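Fri 3 July

What I learned from tracking my walks for a year

I finished the notebook on Tuesday night. It's a small gray one from Laleo with a page for each week, and I used it to write down every walk I took that was longer than the trip to the mailbox. I started in February of last year, so it ran a bit over a year in the end. I skipped some weeks when I had the flu and when my sister was visiting.

The idea came from Leanne Bloxham, who I used to work with at Vincze. She kept a log of her runs on paper for years, with the weather and what hurt. I don't run. My knees were never good, and after the move I was sitting at a desk most of the day and then sitting on the couch. I told her I would try it with walking and she mailed me the notebook.

For the first month I wrote too much. I put down the time I left, the time I got back, the route, what I wore, and how I felt on a scale I made up. By the third week I had stopped using the scale. By April I wrote only the street names and the minutes. That was enough to keep it going.

Most of my walks were 30 minutes. That's the loop from my building down to the canal, along the path to the second bridge, and back up past the school. It has one hill. I used to stop halfway up and pretend to look at my phone. I don't stop now, but I still breathe hard at the top.

The longest one was in the fall, out to Plunavholm and back on the old rail path. Zuzanna Krajewska came with me. We planned to take the bus home and then found out the bus doesn't run on Sundays - the sign at the stop was three years old. We walked back. I had a blister on each heel and wrote "new socks" in the notebook and underlined it.

A few things I would tell someone starting out:

Pick one route you can do without thinking and use it for bad days. I did mine in the rain, in the dark, and once with a tooth infection.

Don't buy anything for the first month. I bought a jacket in week two and it's too warm for walking. It's fine for waiting for trains.

Go before dinner if you can. I missed almost every walk I planned for after dinner.

Write it down the same day. I tried to fill in a whole week from memory and Andor Szekeres, who had been with me on two of those walks, told me I had both of them wrong.

I didn't lose much weight, if that's what you're wondering. I sleep better, and my back stopped bothering me on long drives. My doctor was pleased with my blood pressure and asked me to keep at it.

In summer I end a lot of walks with something to drink. I used to carry water from home and usually forgot it on the counter, so now I just keep a few dollars in my pocket.

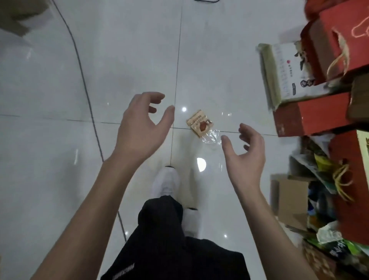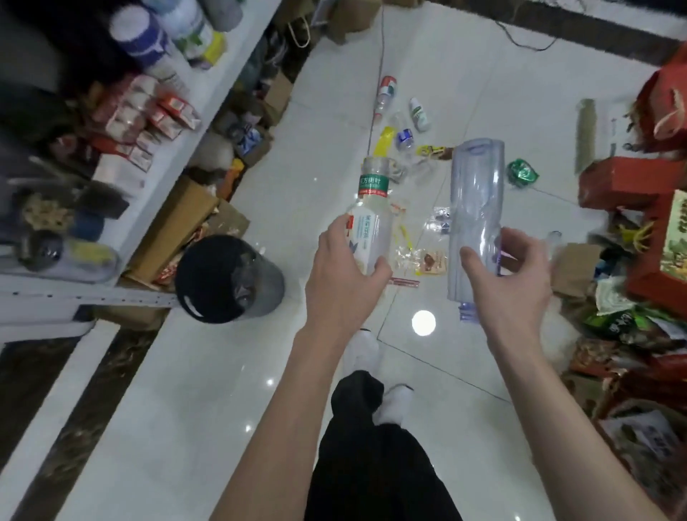
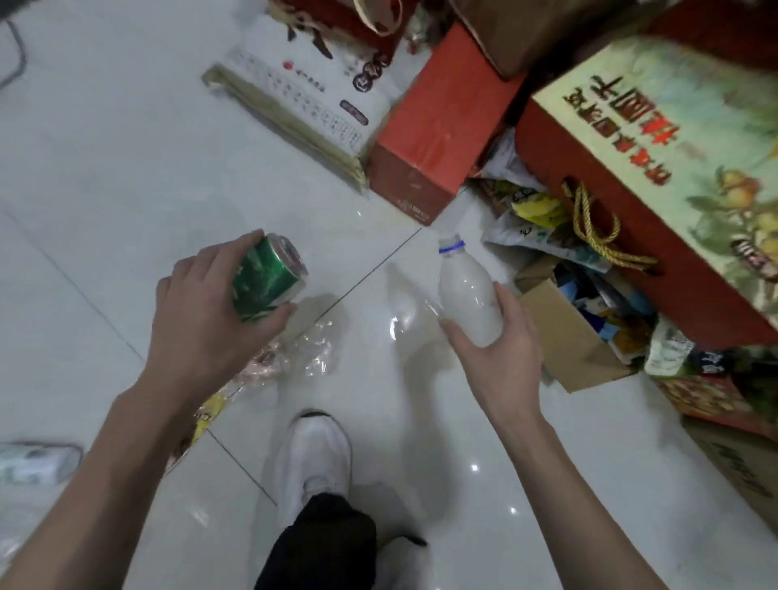
Snacks and drinks, store floor.

The new notebook is the same kind but green. First entry was Wednesday: canal loop, 34 minutes, hot, stopped to talk to Rocío Sepúlveda about her fence.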